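Progress report to the Leto fund: shared pantry and packing room
July 9, 2026
Prepared by Damián Pacheco

The grant was for 3543, and 3120 of it has been spent. The balance is set aside for replacement lids and a second order of wire baskets from Meinecke, due in October.

Work this period was on storage. Dry food used to sit on the open shelves in whatever bag it came in. We are moving it into clear containers with locking lids, and the containers go into baskets so that a whole group can be lifted down at once. Sorting is done at the tables in the packing room.

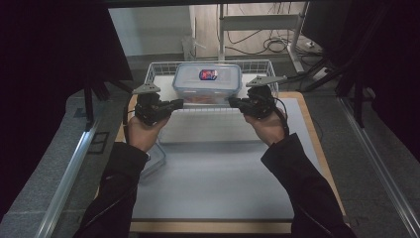 Do the containers have to stay in their baskets once they are on the shelf?
Only the small ones do. Large containers can stand on the shelf by themselves if the label faces out.

Mitiku Tesfamariam has rewritten the shelf list to match the new layout. It now has 502 entries, down from a much longer list that had the same item under several names. The Utari shelving is full on the left side and we have left the right side open for the fall deliveries.

Two problems remain. Loose lids get separated from their boxes — 40 boxes are waiting for one — and the labels we bought from Imel do not hold well after washing. We are trying a different label on one shelf before ordering more.

Tables are to be cleared and wiped at the end of each shift, and the sign-off sheet hangs by the door.
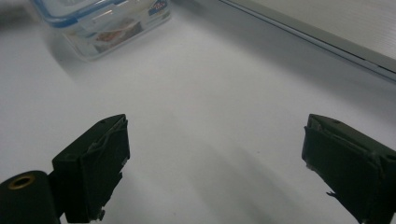 Packing room, white tabletop.

The next report will cover the fall deliveries and the final spending.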